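Equipment planning for manipulation projects: frequently asked questions
Bañuelos Laboratory, Shared Equipment Office
Last revised May 20, 2021

Who should read this page?
Project leads who intend to buy, hire or share a robot arm, a gripper or the computers that go with them. It also covers simulation-only projects, which follow the same budget route with fewer forms. Students should speak to their supervisor first, as requests can only be raised by a budget holder.

When do requests close?
The main round closes at the end of September. Requests received later are held for the next round unless they replace equipment that has failed. Replacement requests need the asset number of the failed item and the engineer's report.

Do I have to simulate the task before asking for an arm?
Yes, for any request that includes a new arm or a change of gripper. Small spares, cables and fingertips are exempt. The simulation does not have to be complete. It has to show the arm model you want to buy, at the mounting position you propose, carrying out at least one task from your proposal on furniture of the correct size.

Which simulator do I use?
Wollent is the supported package and its licence is already paid for centrally. You may use another package if your group has the skills to maintain it, but the office cannot help with export or rendering problems, and licence fees must then appear on your own budget line.

What does Wollent need to run?
A workstation with a dedicated graphics card. The standard Gameck workstation is quoted at £3,387 excluding VAT, with monitor and without an extended warranty. One workstation will serve two part-time users. Laptops will open a scene but are too slow for batch runs and should not be budgeted for that purpose.

What has to be in the simulation evidence?
Room views showing the base, the work surface and whatever stands around it. A close view at the gripper for each object type. The scene file. A short log giving the software version and the number of attempts. Videos are welcome but are not read in place of the log.

Do objects unrelated to the task need to be in the scene?
Include them if they will be there in real use. Reach on a bare surface tells us little about a table in daily use. Tall objects at the back matter more than flat ones, because the forearm has to pass over them. Seating should be modelled as well: a chair pushed up to the table takes space that people and equipment trolleys will both want.

Is there a sample submission I can look at?
The mug task is kept in the shared folder under scene 314. It uses a Franka Emika arm beside a dining table, with a parallel gripper. Copy the layout of the folder. Do not copy the base position without checking it against your own room.

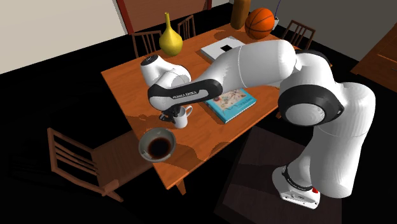
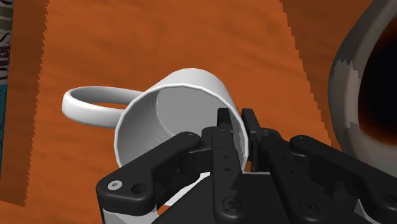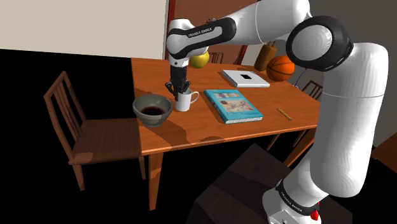 Scene 314, mug task, Wollent renders. First and third: room views. Second: close view at the gripper.

What do reviewers look at in the room views?
Mounting and clearance. They check where the base stands relative to the table, how the elbow sits when the gripper is over the object, and whether the forearm passes above items on the far side. They will ask about liquids near the work area. If your scene has a filled bowl or cup, say in the log whether the real trial will use liquid, a solid filler or nothing. Drip trays and covers are cheap but are often left out of the budget and then bought in a hurry.

And in the close view?
Contact points. For a mug, the choice between gripping the wall at the rim and gripping the handle changes the finger length and the opening you need. A mug on its side is a separate case from a mug standing upright and should be logged as such. Reviewers also look at how near the linkages come to neighbouring objects, as the outer parts of a gripper are usually wider than the fingertips.

My renders have jagged edges. Will they be sent back?
No. Stepped edges on textures and plain backgrounds are accepted. Renders are returned only when the gripper or the object cannot be made out. Please do not spend workstation time on lighting.

Does a good simulation result replace a hardware trial?
No. Friction, cable drag and sensor noise are modelled loosely or left out. A successful run in Wollent supports the purchase of the arm and its position. It does not support a claim about success rates, and the finance form should not contain one on that basis alone.

How long does delivery take?
Allow 16 weeks from purchase order to delivery for an arm and nine for a gripper ordered separately. These are planning allowances used by this office for all makes. The supplier's written quotation takes precedence where it gives a longer period. Installation and the safety assessment are additional and cannot be booked until the goods have arrived.

What should the budget include apart from the arm?
Gripper and adaptor plate
Spare fingertips, at least two sets
Base mounting, including any floor fixings
Control computer and network card
Emergency stop and its wiring
Cameras, brackets and calibration target
Table and trial objects, with spares for anything breakable
Delivery, unpacking and disposal of crates
Safety assessment
Annual service from the second year

Can I put the arm on the table itself?
Only where the table is rated for it. Household tables are not. Budget for a separate pedestal or a floor plate. If the arm will be moved between rooms, say so in the request, as a wheeled base needs locking feet and its own assessment.

Should I buy or hire?
Hire through Timix if the arm is needed for less than one academic year. Beyond that, purchase is normally cheaper once the return carriage and the damage deposit are counted. Timix hire charges begin on the day of dispatch, so leave time for the room to be ready before you confirm. Grippers can be hired only with an arm.

Can two groups share one arm?
Yes, and shared requests are ranked higher. Both groups must submit a scene, and both scenes must use the same base position. If one task needs the arm on the long side of the table and the other needs it at the corner, cost a second mounting point in the same request.

Which budget line does simulation work come under?
Workstations go under computing equipment. Staff time for building scenes goes under salaries and may not be charged to the equipment line. Purchased object models go under consumables, whatever they cost.

Can I reuse object models from another scene?
Yes, if the dimensions match what you will buy. Models of mugs, bowls and books vary a good deal between libraries. Measure the real object and correct the model before running the task. Enter the measured width in the log, next to the maximum opening of the gripper.

What are the common reasons for a request being returned?
The quotation has expired. The gripper in the quotation differs from the gripper in the scene. No adaptor plate has been costed. The room views leave out the base. The service contract has been entered for the first year, when it is covered by warranty.

What happens if the price changes after approval?
Increases can be met from the contingency line if you entered one. Otherwise the request returns to the budget holder for a second signature. Savings go back to the central fund and cannot be spent on accessories.

Who do I contact?
Setareh Karimi for scenes, Wollent accounts and workstation access. Carla Ghanem for quotations, Timix hire and budget codes. Please put the request number in the subject line.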